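The steps at Skollen
Priya Escobedo climbs to a hill shrine, misses the lamps, stays anyway

1/4/24

Started too late. Everyone at the tea stall said so and they were right, the sun was already over the ridge and the first hundred-odd steps had no shade whatsoever. Skollen is a small hill with a big reputation. 849 steps to the top if you believe the painted number on the gatepost, and I wasn't going to check.

The temple up there belongs to the hermit Ambrose. Nothing written about him that anyone could show me. What there is instead is talk, and plenty of it. He walked in from the coast, he slept in a cleft in the rock, he would not eat anything that had been paid for. When the village well at Broltaro went bitter he is supposed to have struck the hillside with his staff and a spring came out. The spring is real enough. Half way up, on the left, a thin trickle into a stone basin. People fill bottles there for sick relatives. I drank some. Tasted of iron and leaves.

Above the spring the steps get steeper and older. Worn in the middle like spoons. Small shrines on the bends, most with a lamp niche, black with old oil. An elderly woman passed me twice, once going up and once coming down, barefoot both times. She told me the niches are all lit in February for the hermit's feast, and that from the bus road the hill looks like it's wearing a necklace. I'd come in the wrong month. She seemed sorry for me.

The cleft where he slept is signposted, just about. Look for a bent iron rail and duck. Inside it's cool and smells of camphor, and there's a long dip in the rock that the priest says is the shape of his back. Put your hand flat in it. It is very smooth. Two families were waiting behind me so I didn't stay, but I would of liked to.
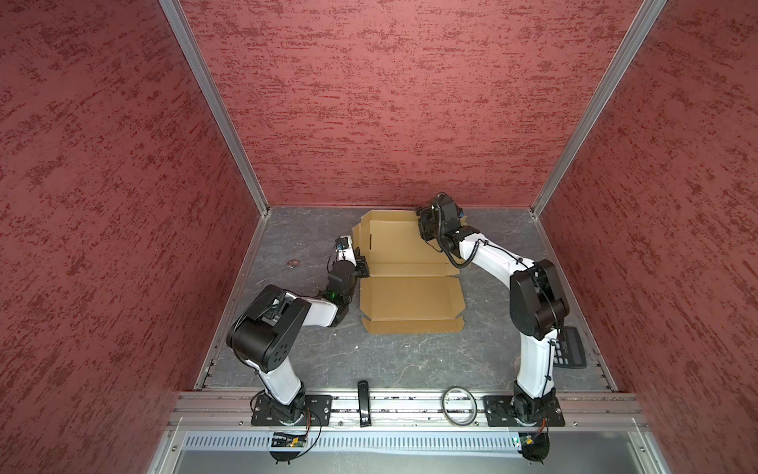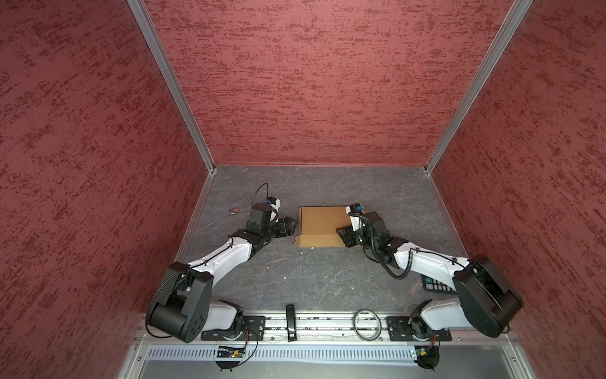
Then the top. The shrine itself is tiny, a room within a room, and you go round it on a path so narrow that people turn sideways to pass. No statue of the hermit. He asked for none, they say, so there is a plain upright stone with a cloth tied on it and a bowl of rice in front. The cloth is changed every 10 days. The old ones get torn into strips and given away, and you see them all over the valley, on gateposts, on bicycle handlebars, round the wrists of babies.

I got talking to the priest while he was sweeping. His version of the staff story is diffrent from the one at the tea stall. In his, Ambrose never struck anything. He sat by the dry rock for 48 days without speaking, and the water came on the morning he finally said something. What did he say? The priest laughed. Depends which village you're from. In Broltaro it was a prayer. In Tratik, over the other side, he asked for his shoes.

Tratik has its own claim, by the way. They have a footprint. It's in a flat rock behind the school, long as my forearm, and they'll tell you he left it stepping off the hill for the last time. Walk down the back path if your knees can take it – it comes out right beside the school wall. Fewer steps, more loose stones. I slid a good part of it. There were marigolds in the footprint when I got there, fresh ones, and a goat eyeing them up.

Practical bits. Bus to Broltaro from the market town, 2 a day, and the afternoon one is not to be relied on. Shoes off at the spring if you're going by local custom, at the top gate if you're not. Take water. The gate is shut at dusk and they do mean dusk. Food is served at the top after the noon prayer, on leaves, free, sit where you're put – rice, a sour lentil thing, a pickle that made my eyes run. You wash your own hands at the tap behind and carry your leaf to the bin.

Stay in Tratik if you can. There are rooms over the grain shop, clean, very basic, with a view of the hill from the back landing. I sat out there until dark, feet in a bucket. One lamp was lit, a long way up, near the spring I think. I asked the landlady who would be up there at that hour and she said someone with a sick relative, probably, and went in to see to the supper.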